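We finished the third month of the no-new-stuff budget in May, so I can finally write down what it was like. The rule was simple. Apart from food, rent, medicine and bus fare, the two of us had $300 a month between us, and anything left over went into the savings account at the end.

The first month we went over. I spent $381, mostly in the first two weeks, and most of it on lunch. I work near the Bornstead station and there are four places to eat between the platform and my desk. I had never added it up before. Seeing the number on paper was unpleasant.

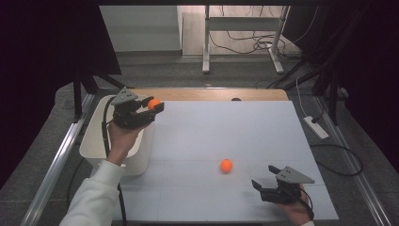
Orange ball, gray table.

What fixed lunch was cooking on the weekend. I make one big pot of lentils and one tray of vegetables, and I take the same thing to work until it runs out. By the fourth day I'm tired of it. I eat it anyway. Forough Hosseinzadeh, who I share the apartment with, does rice and herbs the way her mother does, and we trade containers so it isn't quite so dull.

The second month came to $168. We didn't go anywhere or see many people, and I don't think I'd want a whole year like that. I turned down a trip to Skerkholm that I still think about.

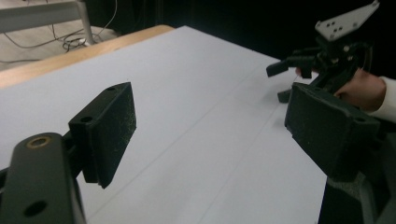

Did we count birthday presents?

We counted them as part of the $300, and we set a limit of $70 for any one person.

The presents were harder than the lunches. My friend Marjan Ghorbani turned 40 and I wanted to get her the good teapot from Babaei. It was over the limit. I got her a smaller one from the same shop and baked a cake, and she has used the teapot every time I've been over.
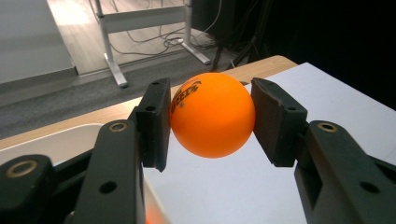
What I'm keeping

The weekend cooking stays. So does the notebook by the door where we write down what we spent when we come in. I tried a phone app for a week and kept forgetting to open it.

I'm dropping the rule about books. The library on Derov Street is fine, but the wait for anything recent is long, and I missed having my own copy to write in.
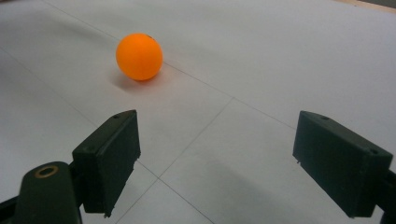

The ball again, on white.

Next month we go back to a normal budget with a lower ceiling for eating out. Forough wants it at two meals a week. I'm asking for three.

Contact | Copyright, all rights reserved | Back to top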